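Test : Henao sur cellule Pana, la coordination à deux bras à l'épreuve des petits objets

Publié le 18/07/2025 - Rubrique Matériel et méthodes

Henao est une méthode d'apprentissage par imitation pour deux bras, livrée avec la cellule de table Pana de Skellmont. Elle vise la prise à deux pinces et le passage d'un objet d'une pince à l'autre, sans modèle géométrique préalable de l'objet. Nous l'avons évaluée sur le protocole Itari, avec des objets de petite taille : blocs, disques, capuchons, pièces arrondies. 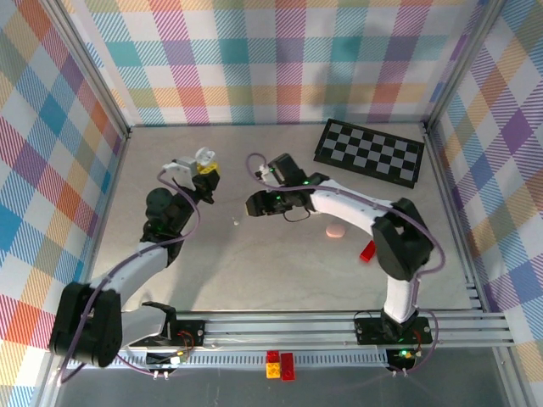
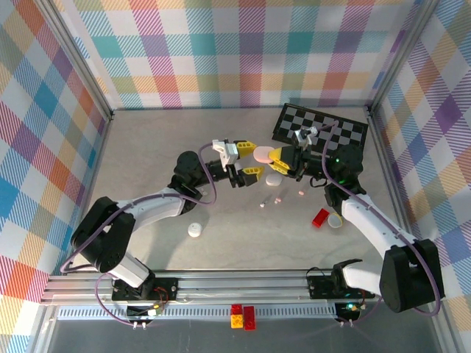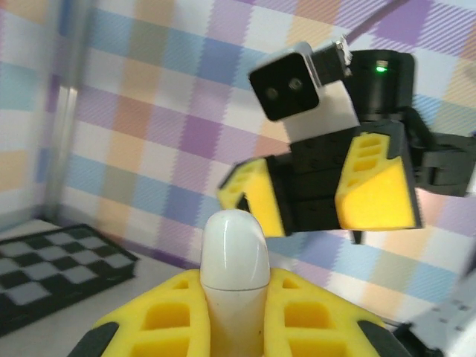 Cellule Pana, deux bras et damier posé sur la table ; la dernière vue est prise au poignet.

Configuration testée

La cellule se compose d'un plateau gris clair, de trois parois et d'un rail en profilé aluminium à l'avant, sur lequel se fixent les deux bases. Les parois portent un motif à carreaux pastel. Skellmont propose aussi des parois unies, que nous avons commandées séparément pour une partie des essais (voir plus bas).

Les bras sont à servomoteurs, avec une carte électronique par base. Le câblage des poignets court à l'extérieur des segments. Il faut laisser une boucle suffisante au niveau du coude : trop courte, elle tire sur le connecteur en extension complète ; trop longue, elle passe devant l'objectif du bras opposé. La notice donne une longueur de boucle pour la position de repos seulement. Nous avons procédé par tâtonnement et fixé la gaine au segment avec deux colliers.

Les pinces sont équipées, au choix, de doigts rigides ou de doigts jaunes à alvéoles rectangulaires. Tous les résultats chiffrés de cet article ont été obtenus avec les seconds. Les doigts rigides conviennent aux blocs à faces parallèles et à peu d'autres choses.

La méthode

Henao sépare deux décisions que la plupart des politiques bimanuelles traitent ensemble : où placer les pinces l'une par rapport à l'autre, et quand relâcher. La première est confiée à un réseau qui prédit une séquence d'actions à partir des vues de poignet, d'une vue fixe et de l'état articulaire des deux bras. La seconde revient à un petit module dit « de cession », entraîné sur les courants moteurs et l'ouverture des pinces, qui autorise ou retient l'ouverture de la pince donneuse.

Le module de cession n'a aucun accès à l'image. Le choix se défend. Au moment du passage, l'objet est masqué en grande partie par les doigts, et la vue fixe n'apporte plus grand-chose. Les courants, eux, restent exploitables, à condition que les servomoteurs soient bien appariés d'un bras à l'autre. Sur notre exemplaire, il a fallu recalibrer le bras droit, dont la mesure de courant à vide dérivait après une heure de fonctionnement.

Le jeu de démonstrations fourni compte 1346 épisodes, téléopérés sur des cellules identiques à la nôtre. La répartition est inégale. Les blocs et les briques sont largement représentés, les objets plats beaucoup moins, et les formes à extrémité en dôme figurent presque exclusivement en position debout. Cette répartition se retrouve telle quelle dans les résultats.

Installation et calibrage

L'assemblage mécanique ne pose pas de difficulté. Le perçage des platines est précis et les vis fournies sont à la bonne longueur, à l'exception de celles des cartes électroniques, qui dépassent nettement à l'avant. Sur une table étroite, on finit par y accrocher une manche.

Le calibrage des caméras se fait au damier. La procédure demande de présenter chaque poignet dans une série de poses au-dessus de la mire, puis de répéter l'opération pour la vue fixe. Trois remarques à ce sujet.

Le logiciel accepte une mire légèrement gondolée sans avertissement. L'erreur de reprojection affichée reste faible alors que la transformation entre les deux poignets est fausse de plusieurs millimètres. Nous conseillons de coller la mire sur un support rigide.

La mire peut rester sur le plateau pendant les essais. Henao s'en accommode, et nous n'avons pas mesuré d'écart entre les séries avec et sans damier.

Enfin, les paramètres sont enregistrés par numéro de port et non par numéro de série. Intervertir deux câbles USB au redémarrage suffit à permuter les poignets gauche et droit. Le bras se déplace alors sans message d'erreur, dans une direction plausible mais incorrecte. Ce défaut est signalé dans les notes de version depuis janvier et n'est toujours pas corrigé.

Protocole

Itari définit quatre familles de tâches : saisie simple, passage d'une pince à l'autre, retrait d'un capuchon avec maintien par le second bras, dépose dans une zone désignée. Chaque essai est limité à 60 secondes. Au-delà, il est compté comme un échec, même si l'objet est en main. Nous avons réalisé 400 essais, à raison de 100 par famille, avec la politique fournie et sans réentraînement. La position initiale des objets était tirée au sort à partir d'une grille ; leur orientation était laissée libre.

Résultats

Sur l'ensemble, nous relevons 101 échecs, soit un taux de réussite de 74,75 %. La saisie simple et la dépose sont solides. Le passage d'une pince à l'autre se situe légèrement en dessous, et le retrait de capuchon concentre à lui seul près de la moitié des échecs.

Pour le passage, le module de cession remplit son office. Les lâchers prématurés sont rares et concernent surtout les objets arrondis, pour lesquels la pince receveuse exerce un effort suffisant sans que la prise soit stable. Le courant franchit le seuil, la pince donneuse s'ouvre, l'objet pivote et tombe. Relever le seuil supprime une partie de ces cas et allonge d'autant les essais réussis ; certains dépassent alors la limite de temps.

Pour le retrait de capuchon, la difficulté est d'un autre ordre. Les deux pinces se rapprochent correctement, mais l'axe de traction est souvent oblique. Les doigts à alvéoles se déforment, absorbent une partie du mouvement et l'objet glisse avant le capuchon. Avec un ruban antidérapant sur la face interne des doigts, nous avons observé une amélioration sur une courte série, trop courte pour être chiffrée ici.

Les objets plats restent le point faible en saisie. Un disque posé au centre du plateau est pris au deuxième ou au troisième essai, le plus souvent après avoir été poussé vers une paroi. La politique semble avoir appris ce comportement des démonstrations. Il est efficace et assez peu élégant, et il devient impossible lorsqu'un autre objet occupe le passage.

Sensibilité au fond

Skellmont indique que les parois à motif facilitent l'estimation du mouvement par les caméras de poignet. Nous avons rejoué les mêmes positions initiales avec les parois unies. La saisie simple n'est pas affectée. Le passage se dégrade de façon visible : les poignets hésitent à l'approche, avec de petites corrections latérales absentes dans l'autre configuration. La politique a été entraînée exclusivement devant des carreaux, et il est difficile de distinguer ce qui relève de la texture en général de ce qui relève de ce motif en particulier. Un jeu de démonstrations aux fonds variés permettrait de trancher. La documentation n'en mentionne pas.

L'éclairage compte davantage. Les objets blancs brillants, sous une lumière directe, présentent un reflet près du sommet que le réseau suit parfois à la place du contour. Un diffuseur règle le problème.

Réentraînement

L'ajout de démonstrations se fait par téléopération, avec deux bras meneurs vendus à part. L'outil d'enregistrement est stable, le format est documenté et les épisodes se relisent sans conversion. Le réentraînement du réseau principal exige une carte graphique récente ; celui du module de cession tourne sur un portable ordinaire. On peut réentraîner l'un sans l'autre, ce qui est appréciable pour un laboratoire qui change de doigts ou d'objets sans changer de cellule.

Nous regrettons l'absence d'outil de tri. Les épisodes ratés à la téléopération sont conservés par défaut avec les autres, et leur suppression se fait à la main, fichier par fichier.

Points positifs
Module de cession séparé, lisible et rapide à réentraîner
Structure mécanique rigide, rail avant bien conçu
Format de données ouvert
Comportement répétable sur les blocs et les briques

Points négatifs
Caméras identifiées par port USB
Retrait de capuchon peu fiable avec les doigts d'origine
Jeu de démonstrations déséquilibré, fond unique
Notice muette sur le passage des câbles en extension

Avis

Henao convient à une équipe qui travaille déjà sur le passage d'objets et souhaite une base de comparaison reproductible. La séparation entre placement et relâchement est bien argumentée, et nos mesures vont dans le même sens que celles de la notice technique pour trois familles sur quatre. Pour des tâches de maintien et de traction, il faut prévoir d'autres doigts et une campagne de démonstrations. La cellule Pana seule, sans Henao, est également au catalogue ; le calibrage et ses défauts y sont identiques.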